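How to Wash and Sort a Mixed Basin of Fruit and Vegetables
by Bindu Chettiar

I come home from the market with everything tumbled together, and for years I put it away exactly like that and paid for it later in limp greens and spotty apples. These days the whole lot goes into one big basin first.

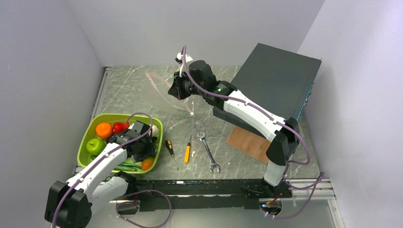
A basin is so much kinder than the sink, I think, especially if your sink is like mine and always has a teacup sitting in it. You can carry it to the table, pull up a chair and take your time. Mine is plastic and has been going for years, and my sister-in-law Lovely swears by an old enamel one from her mother's house (it weighs a ton, but she loves it). Use whatever you have, so long as it's wide and your hands fit in it comfortably.

What you'll need

A wide basin
A colander
Two clean dish towels
A soft vegetable brush
A couple of bowls or trays for sorting

Step 1. Sort before you wash

Take everything out and look it over. Anything with a soft spot or a split skin goes in a bowl by the stove to be used tonight. Anything with a papery skin, like onions and garlic, stays dry and goes straight to the pantry. I once washed a whole bag of onions in a fit of enthusiasm, and they were sprouting and slimy before the month was out. Never again!

Step 2. Wash the firm things first

Wash your hands, then fill the basin about halfway with cool water. No soap and no special produce wash, just water. Start with apples, oranges and peppers. Rub each one with your fingers, go around the stem end where the grit likes to hide, and give it a quick rinse under the tap before it goes in the colander. Oranges get the brush, even though we peel them, and so do cucumbers and carrots.

Step 3. Change the water

Tip it out on the garden if you have one, give the basin a wipe and fill it again for the beans, okra and other slender things. Swish them gently and lift them out by the handful. If you pour them out instead, all the dirt that sank to the bottom comes right back over them. Leafy greens go last, and they may want two rounds if they're sandy.

Step 4. Dry everything well

Spread one towel on the table, lay the produce out in a single layer and pat it with the other towel. Then leave it alone for an hour. I know that sounds like a lot of fuss -- I usually make tea and call my cousin Bhavana, and the hour is gone before we've finished with her news.

Step 5. Put it away

Apples go in the fridge drawer by themselves, as they hurry along the ripening of everything near them. Peppers and beans go in the other drawer, in a bag left a little open. Oranges are happy in a bowl on the counter if you'll eat them within 7 days, and in the fridge if you won't. Okra has to be bone dry, wrapped in a paper towel, and eaten soon.

Berries are the one thing I leave unwashed until the minute we want them. They just don't keep otherwise, however carefully you dry them.

When you're done, scrub the basin with hot soapy water, rim and all, and stand it on its side to drain. Hang the towels somewhere airy, and put the bowl of soft things where you'll see it when you start on supper.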